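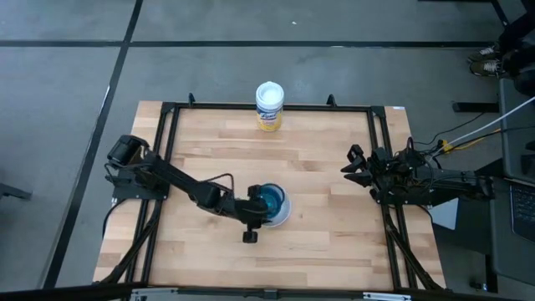 Blue liquid in a clear plastic cup, on a butcher-block tabletop

Hadau Satin Sleep Bonnet
by Zesturmont

$13 each
Sizes: Regular, Long
Colors: Plum, Black, Oatmeal

Hi, Heather Tapsell here! I started sewing these after going through more drugstore bonnets than I want to admit. They'd fit fine at bedtime and by 3 a.m. they'd be under the bed, and I'd wake up with one side flat and the other side doing whatever it wanted (and lint, so much lint). The Hadau is the one I make for myself and wear every night.

It's satin inside and out, polyester satin, and I'm saying so up front as people do ask if it's silk. The band is wide and soft, with a drawstring tucked into the back so you can snug it down or let it out. I have a big head and a lot of hair and I wear mine nearly all the way open. My niece ties hers almost shut. If you get a line across your forehead in the morning, it's too tight, so loosen it a bit and try again.

Which size?
Regular is good for short hair, shoulder-length curls, twists or a low bun. Long has a deep tail that hangs down your back, so waist-length braids can go in without being folded up. If you're between the two, get the Long. The extra room doesn't bother me at all, and I've worn it over flexi rods too, although sleeping on flexi rods is its own problem!

Washing
Turn it inside out and wash it cool with a mild detergent, in a mesh bag if you have one. Hang it up to dry. Please don't put it in the dryer, the band will go wavy and I can't fix that for you. If you use heavy oils or butters at night, wash it every week.

The fabric comes from Allum and the elastic is from Doležal, same as last year. I cut this batch in January and there are 300 in it. Oatmeal is a new color and I didn't cut many of those, so if it's showing as sold out, there'll be more in the next run. Plum looks a little redder in person than it does on most phone screens.

Shipping and returns
Orders go out in 2 business days. Unworn bonnets can come back for a refund, but once it's been on your hair I can't take it back. If a seam pops, though, email me with your order number and I'll send you a new one.

You might also like: Hadau Satin Pillowcase, Hadau Scrunchies (pack of 2)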